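## 3. Cell Setup and Upkeep

### 3.1 Workspace layout

The Evlow cell is a two-arm tabletop station used for the tray-sorting tasks in Section 5. Both arms are mounted at the rear of the table and reach forward over a shared work area. Each wrist carries a small camera that looks past the open fingers, and a fixed camera covers the tabletop. The arms are driven by the Tokarz controller, which logs joint positions and both wrist streams against one clock.

Trays are plastic, shallow and single-colored, with raised rims. We chose them for strong contrast with the tabletop in the wrist view, where the fingers take up much of the lower part of the picture. The operator opens the gripper fully before each run and checks that both jaw tips can be seen. If one is missing, the camera bracket has moved and the procedure in Section 3.2 applies.
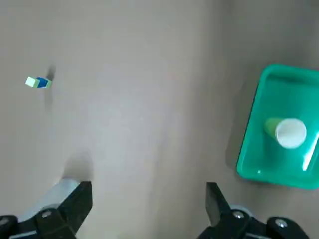

**Figure 2.** Wrist view with the gripper open. The jaw tips and the screw heads on the finger bodies are visible at the bottom; the green tray, with a small cup inside it, lies to the right.

Glossy trays had one drawback. Highlights on the inner walls shifted with room light and were at times segmented as separate objects. We fixed the exposure of both wrist cameras and left the trays as they were. Matte replacements were tried for one week in December but scuffed quickly, and the scuffs were harder to mask than the highlights.

### 3.2 Finger and camera alignment

Finger alignment is checked every 60 runs. The jaws are closed on a flat gauge, and the wrist view is compared with a stored reference. The most common fault was a screw backing out of a finger body, seen as a slow sideways drift of one jaw tip. Retightening cured it in most cases. After the second recurrence on the same finger we replaced the screw and applied thread-locking compound -- a step we now carry out on all new fingers before they are fitted.

Camera brackets are checked at the same time. A moved bracket requires a new hand-eye calibration, for which we use the Weltier routine with 42 poses per arm. Fewer poses gave acceptable results near the middle of the table but poor ones close to the edges, where the forearm is nearly extended.

### 3.3 Clearance over tray rims

Early runs suffered from contact between the fingers and the tray rims. The planner treated each tray as a flat rectangle, so a low approach from the side could catch the rim and push the tray out of place. With two trays set edge to edge, a push on one moved the other as well, and the run had to be stopped.
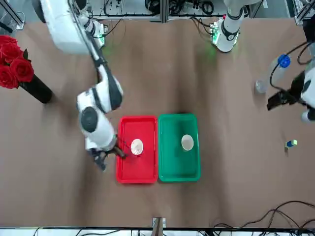 We corrected this by adding the rim height to the tray model and by limiting speed to 70 mm/s whenever a fingertip is inside the outline of a tray. Outside that outline the limit is 200 mm/s. The lower limit applies to both arms, including an arm that is waiting, which keeps the logs simple to compare.

Cable routing needed a separate fix. Slack in the gripper cables is set with the arm at full reach and then checked at the parked pose, where a loop is most likely to sag. Ties are placed on the links only -- never across a joint. The Nonamura cable sleeves fitted at first were removed after they stiffened the wrist enough to affect the force readings.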